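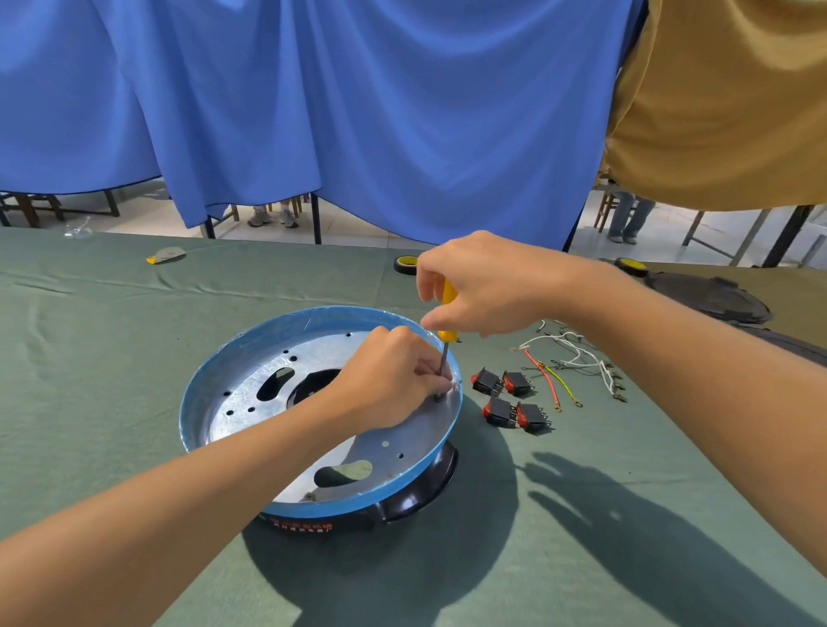
3.2 체결 작업의 관찰

소형 금속 하우징의 조립은 자동화가 많이 진행된 분야로 알려져 있으나, 수리와 재조립의 단계에서는 아직 사람의 손이 대부분의 일을 맡고 있다. 본 연구가 대상으로 한 Restelari 작업장에서도 이 점은 같았다. 특히 원통형 하우징의 경우, 바닥면의 나사를 조이는 일은 벽의 높이와 손의 크기 사이에서 항상 어떤 타협을 요구한다. 그림 3에서 작업자는 오른손으로 드라이버를 거의 수직으로 세워 쥐고, 왼손은 주먹을 쥔 형태로 안쪽 벽 가까이에 두었으며, 드라이버의 축은 왼손의 손가락 끝 사이를 지나 바닥의 작은 체결 부품을 향한다. 우리는 이러한 손의 배치를 "안내 파지"라고 부르기로 한다. 안내 파지에서 왼손은 힘을 내는 손이 아니라 축의 위치를 정해 주는 손으로 분류된다.

그림 3. 파란색 원통형 하우징의 바닥면에서 이루어지는 체결 작업. 작업대는 회녹색 천으로 덮여 있다.

안내 파지는 선행 연구에서 독립된 범주로 다루어진 일이 드물다. Vrettos의 분류에서는 이것이 "보조 접촉"의 하위 항목에 포함되어 있다. 그러나 우리의 자료에서는 전체 797건의 체결 동작 가운데 375건이 안내 파지에 해당하였으므로, 이것을 보조적인 동작으로만 보는 것은 적절하지 않다고 판단하였다. 나머지 동작은 왼손으로 하우징의 테두리를 누르는 경우, 왼손으로 다른 부품을 들고 있는 경우, 그리고 왼손이 작업에 참여하지 않는 경우로 나누어졌다. 이 세 가지 경우의 구별은 다음 절에서 다시 논한다.

하우징의 형상도 손의 배치에 영향을 준다. 그림 3의 하우징은 얕은 원통의 모양이며, 바닥의 가운데에 큰 원형 개구부가 있고 그 주변에 콩팥 모양의 개구부와 여러 개의 작은 구멍이 있다. 이러한 바닥에서는 나사를 놓칠 경우에 나사가 개구부로 빠질 위험이 있다. 면담에 응한 작업자들은 이 위험을 자주 언급하였고, 그중 한 사람은 "조이는 것보다 떨어뜨리지 않는 것이 먼저"라고 말하였다. 작업대에 천을 까는 습관도 같은 맥락에서 설명되었다. 천 위에서는 떨어진 나사가 멀리 굴러가지 않으며, 도장된 면이 작업대에 직접 닿지 않는다는 것이다. 다만 천의 종류에 따른 차이는 본 연구에서 측정하지 않았다.

도구의 선택에 대해서도 간단히 기록해 둔다. 작업장에서는 Brikix의 전동 드라이버를 사용할 수 있었지만, 작업자들은 바닥면의 나사에 대해서는 수동 드라이버를 선호하였다. 그 이유로 가장 많이 제시된 것은 나사산이 처음 물리는 순간의 감각이었다. 전동 공구를 쓰면 나사가 비스듬히 들어가는 것을 늦게 알게 되고, 이미 나사산이 상한 뒤에 멈추게 된다고 하였다. 경력이 짧은 작업자는 이 설명에 동의하면서도, 실제로는 손목의 피로 때문에 마지막 조임에서 전동 공구로 바꾸는 일이 있었다. 우리는 이와 같은 공구의 교체를 별도의 동작으로 기록하였다.

드라이버의 기울기는 체결의 품질과 관계가 있을 것으로 예상되었다. 축이 수직에 가까울수록 나사 머리와의 접촉이 안정되지만, 벽에 가까운 나사에서는 손잡이를 감싼 손가락이 테두리에 닿기 쉽다. 따라서 작업자는 손목을 위로 들어 올려 팔을 아치 모양으로 만들거나, 축을 하우징의 중심 쪽으로 기울인다. 첫 번째 방법은 숙련된 작업자에게서, 두 번째 방법은 초보자에게서 더 많이 나타났다. 이 경향은 Weritz 작업장에서 수행한 예비 관찰의 결과와도 일치한다. 그러나 예비 관찰은 30분의 짧은 기록에 근거하였으므로, 두 결과를 직접 비교하는 데에는 주의가 필요하다.

마지막으로, 재사용 부품의 문제가 있다. 수리를 위하여 들어오는 하우징에는 테두리의 도장이 긁히거나 닳은 것이 많으며, 그림 3의 하우징에서도 테두리를 따라 긁힌 자국이 보인다. 이러한 자국은 기능에 영향을 주지 않는 것으로 간주되어 작업 지시서에는 기재되지 않는다. 반면에 구멍 가장자리의 변형은 반드시 기재하여야 한다. Spanos 지침은 이 두 가지를 모두 "표면 손상"으로 부르고 있어, 작업자 사이에서 기재의 기준이 서로 달랐다. 본 연구에서는 용어의 혼동을 피하기 위하여 앞의 것을 "외관 흔적", 뒤의 것을 "체결부 변형"으로 나누어 표기하며, 표 2의 항목도 이 표기를 따른다.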